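Tandomside Forums > Home & Garage > Storage

Tape measures: one spot or all over the house?

trulach_mike
Wednesday, April 14, 2021
We own 3 tape measures and I can never find one. My wife wants a single bin in the garage where they all live. I say leave one in the kitchen, one in the car and one on the bench. What do you do?

Marloes V
One bin. I tried spreading them around and they all ended up in the same coat pocket anyway.

sumgate470
Disagree. If I have to walk out to the garage to measure a shelf, I'm going to guess, and then I'm going to buy the wrong shelf. Did that in October.

bendik_h
One place, white plastic. A yellow tape shows up well against it.
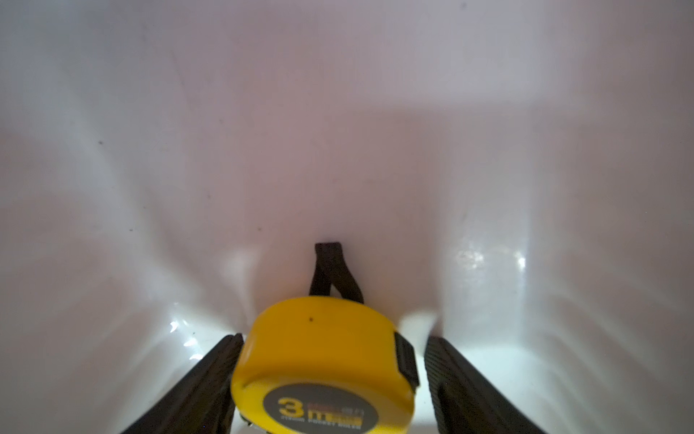
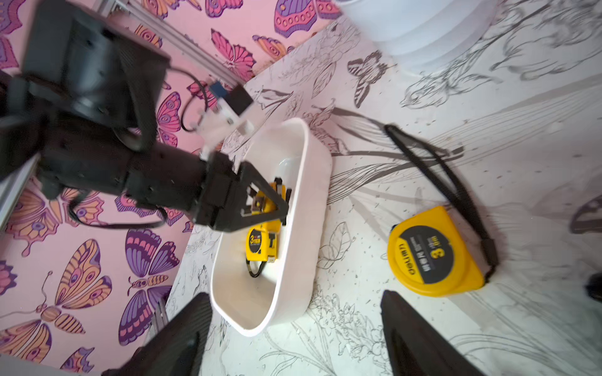 I used a canvas tool bag before and everything sank to the bottom. Whatever you pick, don't let screws and loose blades pile up in it.

sumgate470
Fine for a workshop. He's asking about a house.

cosimo_l
Tapes don't all read the same either. I had two that were off by 1/16 over six feet because the hook was bent on one. If you're building something, use the same tape start to finish. The kitchen one can be junk.

Marloes V
The hook is supposed to slide a little, that's for inside and outside measurements. But yes, a bent one is no good.

cosimo_l
I know it slides. This one was bent.

trulach_mike
OK, bin in the garage for the two good ones, and the cheap one goes in the kitchen drawer. She agreed to that. Now I need to find the third one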